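Werno handheld gripper – seven weeks in, and one jammed finger

I bought the Werno in June after reading way too many threads about it, and mostly I like it. It's light, the trigger feels nice, and the orange pads grab canvas better than the plain rubber ones on my old Shehu ever did. Paid $435 for it, which hurt a bit. 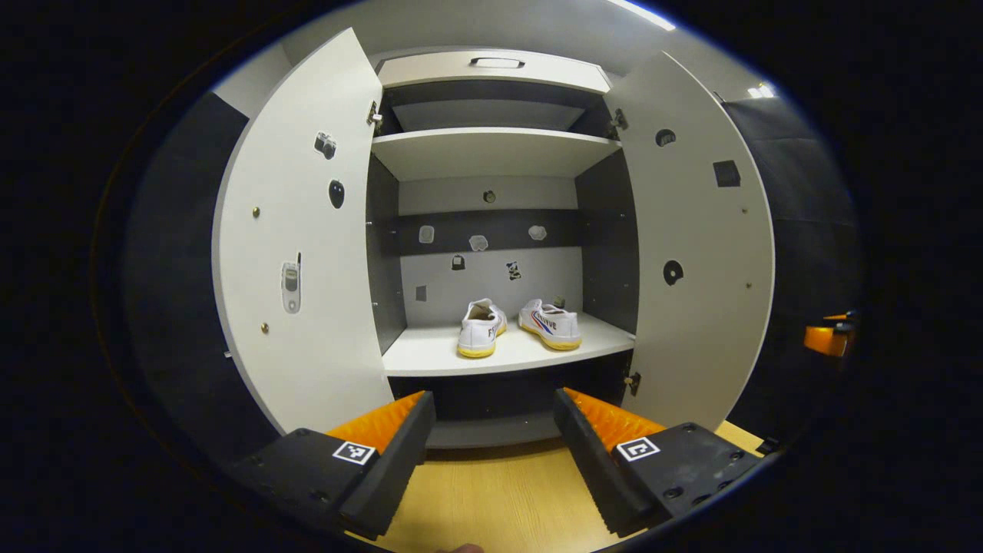 Shoe cabinet job, doors open, both sneakers on the shelf.

Now the bad part. At 121 cycles one finger started sticking half closed. You'd let go of the trigger and the other side would spring back while this one just sat there, still pinching. The recording software didn't flag it either, so I had a whole afternoon of demos with a wrong jaw width. Plullitz (the seller) says the linkage is rated for 1000 cycles – mine clearly wasn't. 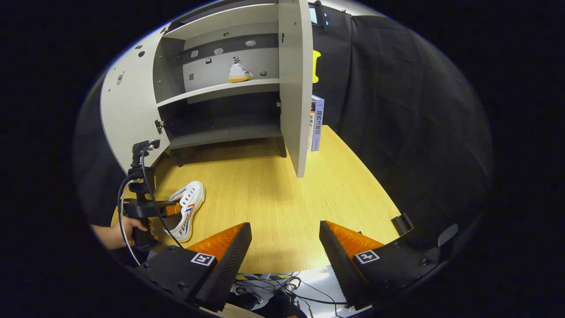 My other gripe is the wiring. The cable comes out with no strain relief at all, and a tug at the wrong moment can drop your readings for a second or two. I'd want a proper clip there before anything else, especially for a bench like ours with a coiled cable looping off the rig and more thin black ones in a tangle over the floor. Umbridge sells a clip for a few bucks and I've ordered two.

Replacement finger came free, fair play to them. Three and a half stars, and check your jaw width every morning.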